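Shelf Work Without Tears: House Rules for a Robot in the Snack Aisle
By Lacey Kershaw
October

At Bunting we have a rule book for robots that handle stock. It used to have 3 pages. Then Roland Blackburn, who runs the floor, started writing down every can that ended up under a shelf, and now it has 11. What follows is the part you'll use every day.

Step 1. Mark the floor before you power anything up

Tape a line around the space the robot can reach with both arms out, then add a good stride. People stay outside the tape while the arms are live. "I was only grabbing my coffee" is a popular exception and we don't grant it.

Step 2. Name one person who holds the stop button

One person, button in hand, eyes on the robot. If they need to sneeze, look at a phone or explain the project to a visitor, they pause the run first. Write their name on the run sheet. Two people in charge of the stop button is the same as none — each one will be admiring the other's reflexes.

Step 3. Check the grip before the lift

Cans are harder than they look. They're smooth, they roll, and the plastic lid comes off if you squeeze in the wrong place. Keep the thumb opposite the fingers, and raise the can only far enough to clear the shelf edge. Hold for a slow count of 7 before the arm travels. Our grip limits live in the Lindetti settings file, and you don't change them mid-run, however good your idea is.

A red can with a yellow lid, held at a tilt by the upper part, one finger over the lid, is a grip to look at twice. Tilt alone isn't a fault. Tilt plus movement inside the hand is, and you stop. 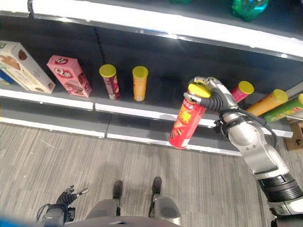 Step 4. Leave the neighbors alone

Plan the way out as carefully as the way in. If a box is leaning, set it straight by hand with the arms off, or note it on the sheet and leave it. The robot doesn't tidy up unless tidying is the task.

Step 5. Log the dull runs too

Write down every run, including the ones where nothing happened. Roland's log is up to 4,000 lines and most of them say "fine." File yours before you go to lunch.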